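Trindora two-arm tabletop kit, after six weeks of recording

Reviewed 2024-05-15

Bench: Trindora pair, wrist cameras plus one fixed camera
Software: Pranach recorder, the version that came with the kit
Bought from: Kwok, in one crate that took two people and a door off its hinges
Verdict: good arms, decent recorder, a manual written by an enemy

I run the bench at Sinditdale, a small shop that collects demonstrations for people who train manipulation policies and would like somebody else to do the boring half. We put the Trindora kit together at the start of April and have used it on most working days since. I have now spent more time watching two black arms handle footwear than I have spent choosing any footwear of my own, and I feel qualified to say a few things.

Setup first. The arms bolt to rails, the rails bolt to a frame, and the frame bolts to your patience. The manual covers both arms in one drawing and leaves you to mirror it in your head. Our right arm spent its first afternoon on backward. Once it's all square it stays square, and I haven't touched a frame bolt since the second week. The cables are another matter. The kit gives you plenty of cable and very little opinion on where to put it, so buy a bag of ties before the crate arrives. I bought mine after, and I'm still finding places for them.

Control is by a pair of small leader arms that you move by hand while the big ones copy you. They're light and they don't fight back. The lag is small enough that I stopped noticing it in the first hour, although visitors notice it right away and then over-correct like someone parking a rental truck. Give new operators a full day before you keep anything they record. Our early episodes are full of hesitation, and a policy trained on them would probably hover over a shoe and sigh.

The grippers are the best part of the kit. The fingers are chunky, they close evenly, and they put up with being driven into a tabletop by a tired person at the end of a session. They do less well with thin, floppy things. Slides are a fair test, being soft, wide and low, with a strap that can be grabbed from several directions, and our current job is getting them onto a small rack. We run it with two colors so the set doesn't end up teaching "shoe means black."

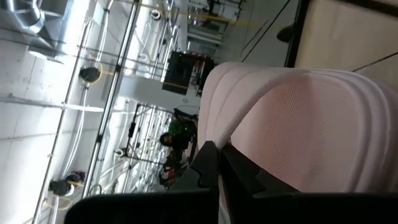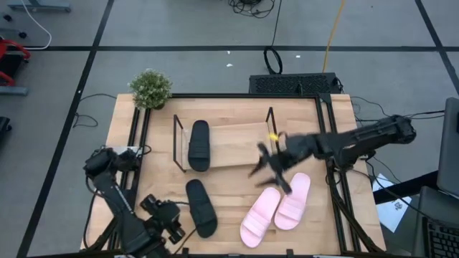 The wrist camera's view takes in the mesh chair back and the ceiling; the fixed camera has the table, the rack with one black slide on it, and the other three on the wood.

How many episodes do you need before training is worth trying?
For a single short task on one table, we usually try a first training run at 1,000 kept episodes and decide from the failures what to record next.

On to the recorder. Pranach does the dull things properly. It stamps every stream against the same clock, it refuses to start if a camera has dropped out, and it lets you mark an episode as bad with one pedal press. I have come to love the pedal. What it won't do is let you say why an episode was bad. There is one box, it takes a short note, and the note is not searchable. We keep a spreadsheet on the side, like our ancestors.

As of this morning we have kept 3,875 episodes and lost 102 to faults in the kit. Most of those were one loose plug at the wrist, and the cure was a blob of hot glue that did not come in the crate. Operator mistakes are a separate pile. I keep a share of the good mistakes in the set - a slide dropped and picked up again is worth more to me than another clean placement - but the recorder offers only "good" and "bad," so those get "good" and a line in the spreadsheet.

Complaints, in no particular order. The rest pose is badly chosen, and getting the arms into it by hand feels like folding a deck chair in the wind. The fixed camera mount has a thumbscrew you can't reach with a thumb. The status light uses the same blue for "ready" and "updating," and I've lost most of a morning to that blue. The leader arms have no hooks or stand, so they live in a drawer with a towel.

Kwok's support was quick when I wrote in about the plug. They sent a new wrist harness without an argument, along with a second copy of the manual, which I took personally.

Would I buy it again? For a bench like ours, yes. If you only want to see whether imitation learning suits your problem, borrow time on someone else's arms first, as the price is hard to defend for a trial. If you already know you'll be recording for months, the Trindora pair will hold up better than the person driving it. Budget for spare finger pads (ours lasted 6 weeks, and the left set went first) and a decent stool.

I'll update this when we move on to lace-up shoes. I've asked for that to be after the summer.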